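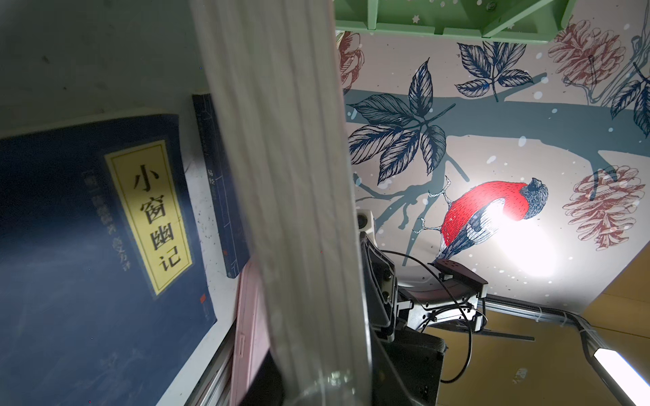

The navy-covered 小窗幽记 on the shelf, with the 易经 behind it.

When Linholm took over the returns warehouse on the edge of Heywood, the book benches were the last place anyone expected a robot. Clothing had gone over to conveyors years earlier. Books were handled by people at tables, who picked each one up, looked at the cover, checked the spine and put it on a shelf or in a crate.

Verna Baptiste did that job for 25 years, first for the old owners and then for Linholm. She is now the lead on the book bench and works alongside a pair of arms supplied by Hulteck. Her hands hurt less than they did, she says, and her eyes hurt more.

"You used to feel if a book was damp or the glue had gone," she says. "Now I'm looking at a screen to see what the arm has seen. It's a different sort of tired."

The warehouse takes in unsold and returned stock from shops and libraries, and a fair share of it is in Chinese. Chia-hao Hsieh was hired to deal with those titles. He had expected to be reading labels all day. Instead he spends much of his shift correcting the software, called Truvura, which matches each cover to a record and then suggests a place for it.
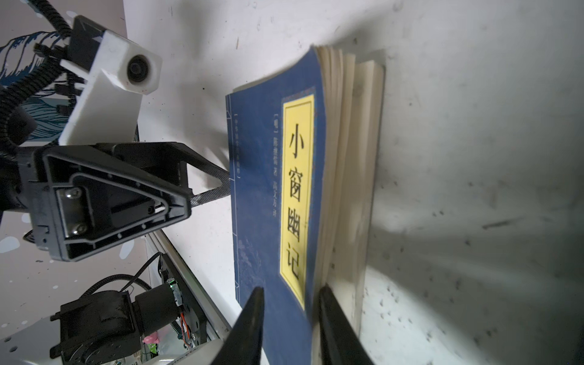

Paperbacks are the hard part. A hardback keeps its shape when it is gripped. A paperback bends, and its pages spread, and an arm that has learned one book may fumble the next. Hsieh says the classics are awkward for another reason – publishers like to give a whole series the same dark blue cover and the same style of label, so that the title is all there is to go on.

"If the label is covered, it guesses," he says. "I would guess too. But I would know I was guessing."

Linholm put the arms on one bench in June last year. In the first full month the bench handled 1459 books. The latest monthly figure is 1570. Reece Blackburn, who manages the site, does not make large claims for the difference. Two people still staff the bench, as before, and he says the gain is in what they are free to do while the arms are working, such as repairs and pricing.

The union takes a cooler view. Ieuan Gwilliam represents members on the site and sat in on the talks before the arms were fitted. The agreement he signed says that no job on the book bench will go for two years and that anyone moved to screen work keeps their grade. He would have liked five years.

"It's slow now," he says. "What I want to know is what happens when it's quick."

Seven people on the site have been through the training, which lasts four days. Three of them asked to go back to the ordinary benches afterwards. Ezekiel Whitfield was one. He had no quarrel with the machines but found the day too still. 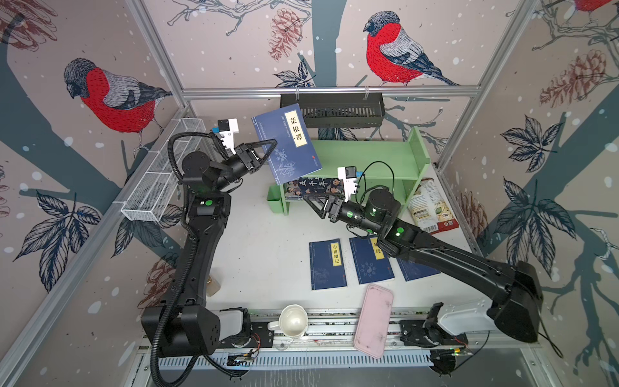
4 min read

Whitfield's old place was taken by a younger colleague from the clothing side, and Baptiste has been showing her how to set out a tray of stock. Books go flat and face up, with the labels showing. Baptiste worked out most of this herself in the first weeks and wrote it on a card, and Hulteck has since asked for a copy.

She was not paid extra for the card. Blackburn says that is being looked at – the pay bands were drawn up before anyone at Linholm was teaching a machine anything, and there is no line in them for it. Gwilliam has put it on the list for the next round of talks, along with eye tests and longer breaks from the screen.

Hsieh would like to see the arms moved on to the heavy crates, where most of the injuries on the site happen. Blackburn has asked Hulteck for a price. These arms are too light for the work, so it would mean different machines and a new floor plan. A decision is due in June.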